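Chapter 3
Building a Hand-Held Gripper at Home

Chapter objectives

After completing this chapter, the student should be able to:
explain how a four-pivot linkage keeps two fingers parallel
select a pad material suited to soft goods
assemble and adjust a gripper using common hand tools
plan and record a first set of trials with household fabrics

Key terms: linkage, pivot, parallel motion, pad, compliance, backlash, trial log

3.1 Introduction

In Chapter 2, the student examined the parts of a simple arm and the ways in which motion passes from a motor to a joint. The present chapter turns to the part of the machine that meets the object. A gripper may be studied and built separately from any arm. When it is carried in the hand, the builder supplies the reach and the aim, and attention can be given to the fingers alone.

The chapter follows a build completed by Nuala Ní Mhurchú at the Fultarach shared workshop in Hududdale. Her design, which she named the Stirance, began as a single tool for picking up cloth and was later made in pairs, so that one person could work with a gripper in each hand. Her build notes, the first of which is dated 22 January 2018, are quoted at several points in the chapter with her permission.

Cloth was chosen as the working material for good reason. A wooden block has the same shape before and after it is lifted. A blanket does not. It sags, folds over itself, and slides between the fingers, and a small change in where it is held can alter the way the whole piece hangs. A gripper that handles blocks well may fail at once when it is asked to lift a single layer from a bed.
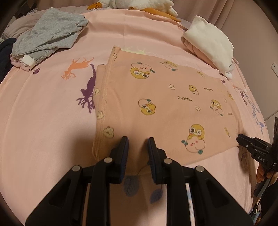
The same difficulty affects the choice of pads. In the first version of the Stirance, the fingers were left bare, and thin fabric slipped out as soon as the tool was raised. Smooth rubber improved the hold on heavy cloth but did little for light cotton. Ridged rubber pads were then fitted, and the ridges gave the fabric a place to gather. Section 3.4 compares the three arrangements and describes how each may be tested.

Backlash is the second concern of the chapter. Every pivot has a small amount of play, and the play at one joint adds to the play at the next. Ní Mhurchú wrote of her early linkage: "The fingers met at the tips and stayed apart at the base. I had blamed the pads for a week before I checked the screws." Students should tighten each pivot only until the arm moves freely without rocking.

3.2 Before You Begin

The build may be carried out on a kitchen table or at a shared bench. Students working in a shared workshop should follow its posted rules on eye protection and on the use of powered tools. Loose sleeves and cords must be kept clear of the linkage while it is being opened and closed – the arms can pinch.

Each student, or each group of 2, should prepare a trial log with 32 rows. A row records the item handled, its starting position, the point at which it was held, and the result. Failed attempts are entered in the same manner as successful ones and must not be erased. The first 10 rows are reserved for the bare fingers, and the remainder are divided between the smooth and the ridged pads.

Review question 1 at the end of the chapter refers to this log, and it should be kept until Chapter 5 has been completed.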